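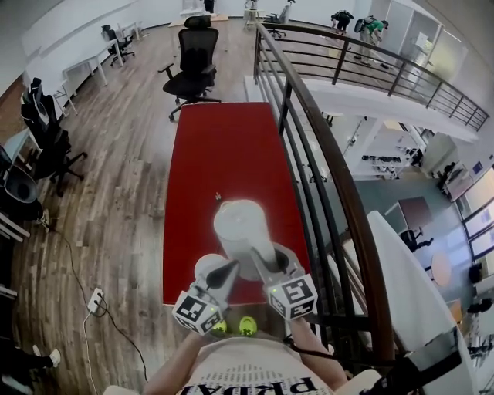 How should a shared workroom be left at the end of the day?
Clear the long table first, then return the cups, then the chairs, and deal with the cables last, while the floor is open.

The answer comes from Karthikeyan Kurian, who has had responsibility for the shared rooms at Urisus since the organisation moved into its present premises. The rooms are used by staff, by visiting project groups and by tenants of the neighbouring Vakulenko building, and until last year there was no written guidance on how they should be kept. Mr Kurian was asked to prepare some. The result is a single page, which was issued in February and now hangs beside each door.

"The first draft was four pages long," he says. "I gave it to a colleague and she put it under her coffee. After that I started again."

The red table receives more attention in the guidance than any other item. It is the largest surface in the main workroom and has a glossy top, on which rings and fingerprints are easily seen. Mr Kurian asks that it be wiped along its length with a damp cloth and then dried with a second one.

"People wipe in circles in front of where they were sitting and consider the job done. Then the light comes in the next morning and one sees six circles and a great deal of table in between. I would like them to begin at one end and walk to the other."

Small objects left on the table are a separate matter. Pens, adaptors, keys and the like are placed in a tray by the door, where they remain for 40 days. Anything unclaimed after that passes to the reception desk. Mr Kurian keeps a list, and reports that umbrellas have caused him less trouble than expected – single gloves rather more.

On cups, the guidance is brief. Each user returns his or her own to the kitchen before leaving the room, and cups are carried upright even when they are believed to be empty. The plain white ones belong to the building. Mr Kurian ordered 90 of them when the kitchen opened and counted them again at the end of the winter.

"There were 37. I do not suggest that anyone took them home. They go into drawers, on to window sills, behind monitors. I found one holding paper clips, and it had clearly been doing so for a long time. We have since recovered a good number, and I have asked that no more be bought until we know where the rest are."

The black office chairs present a different difficulty. They are on wheels, and they travel. A meeting at one end of the room draws them away from the white desks, and they are seldom taken back. The page by the door asks that every desk have its chair again by six o'clock, and that the route between the tables be kept clear for the evening cleaners.

Mr Kurian considered marking the floor with tape to show where each chair belongs, and decided against it. "The planks are mixed brown and grey and I think they look well. I did not want to cover them with little crosses. If a chair faces its table and a person can walk past it, I am content."

He is less relaxed about cables. Power strips may be laid on the floor while work is in progress, but the lead is to run along the wall wherever it will reach. At the end of the session the strip is switched off and unplugged, and the lead is coiled loosely and hung on its hook. Tight coils are discouraged. A request for additional wall sockets has been submitted under the Ratalus refurbishment plan, and a decision is awaited.

Asked whether the guidance is followed, Mr Kurian is measured. The tables are better than they were, he says, and the chairs vary with the group. The team working on Piker, which books the room more often than any other, has taken to setting aside the last ten minutes of each session for tidying, an arrangement he would like other groups to adopt.

"I have had complaints that the page is strict. I have also had complaints that the room is untidy, in one case from the same person, in the same week. So I have left the wording as it is."

A revised version will be issued once the position on the sockets is known. Comments may be left in the book at reception or sent to Mr Kurian in Room 1001.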